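Workroom check, small parts bench, Skamthorpe unit
August, started at 10
Checked by: Vaida Zariņš

Marks used: OK, Fix (to be done before the next check), Note (no action, written down so it isn't forgotten).

## 1. Bench top and mat

- [x] Mat lies flat across the working area - **Note.** Slight wrinkling at the front edge. It doesn't catch a sleeve, so I've left it. If it gets worse, turn the mat round before ordering a new one.
- [x] Plates not chipped or cracked - **OK.**
- [x] Plates set back from the front edge - **OK.** Two round plates and the white lunch box, in a row across the middle.
- [ ] Plates clear of scraps before parts go on - **Fix.** Small crumpled bit, reddish and white, by the rim of one plate. Bin it. Scraps get tipped into the parts drawer along with the switches and then somebody has to pick them out.
- [ ] Cables kept off the mat - **Fix.** One is curling across the top of it. Clip it back.

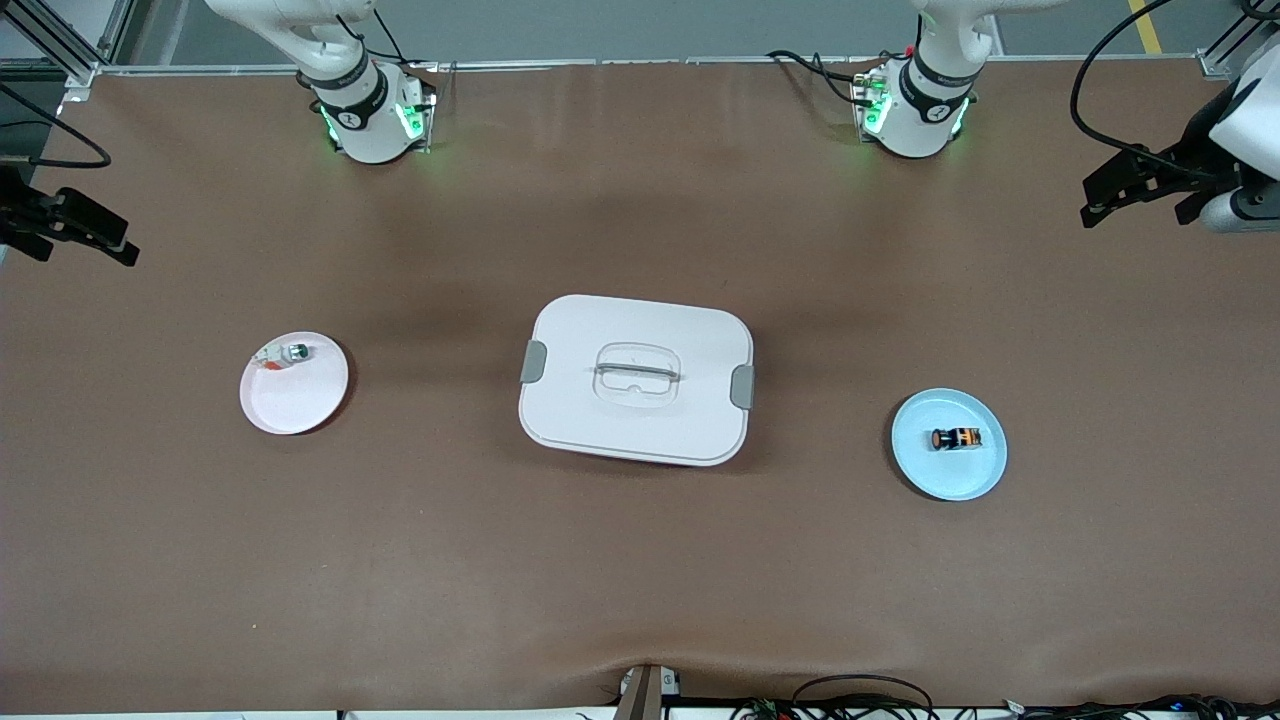 The lunch box is all right for sorted parts as long as it never goes back to the kitchen. Same for the plates. I've asked for the ones used on this bench to be marked underneath with a paint pen, and the pen is in the Gondal cabinet, top drawer.

## 2. Lighting and floor

- [x] Bench light works, no flicker - **OK.**
- [x] Floor clear under the bench - **OK.**
- [ ] Stool feet - **Fix.** One rubber foot missing. Spares are in the Tornia box, 400 in a bag, so there is no reason to go without.
- [x] Route to the door clear - **OK.**

## 3. Push-button switches waiting for sorting

- [x] Switches on a plate, not loose on the bench - **OK.**
- [x] Switches lying apart from each other - **OK.** 2 on the plate with a clear gap between them.
- [ ] Types kept separate - **Fix.** One has an orange and clear contact block, the other a white and light grey body with a green tint at the button end. They should be on different plates, or one of them in the box.
- [ ] Lower switch moved in from the rim - **Fix.** It sits close to the edge of the plate. Easy to knock off when the plate is lifted.
- [ ] Contacts tested and result written on the bag - **Fix.** No results in the book for this lot. Don't put any into stock until that's done.
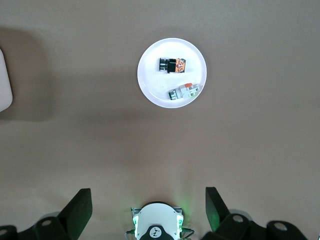 Vaida, on keeping types separate: I'd go along with that for stock, but when we're matching old switches to the Zidonau panel we need both kinds side by side or we end up walking back and forth. Could the rule be one plate per job, with the types split up when the job is finished? The bags can be labelled at the same point. There are 200 of them in the cupboard and we hardly use any.

Reply, V.Z.: Agreed for panel work only. Put the job number on a slip next to the plate. Anything without a slip gets treated as stock and split. I'll change the wording of the third line in section 3 and leave the one about the rim as it is.

## 4. To do before next check

- Scrap off the plate
- Cable clipped back
- Rubber foot on the stool
- Switches tested and bagged
- Plates marked underneath (pen may be dry, check first)

Next check in September, same list.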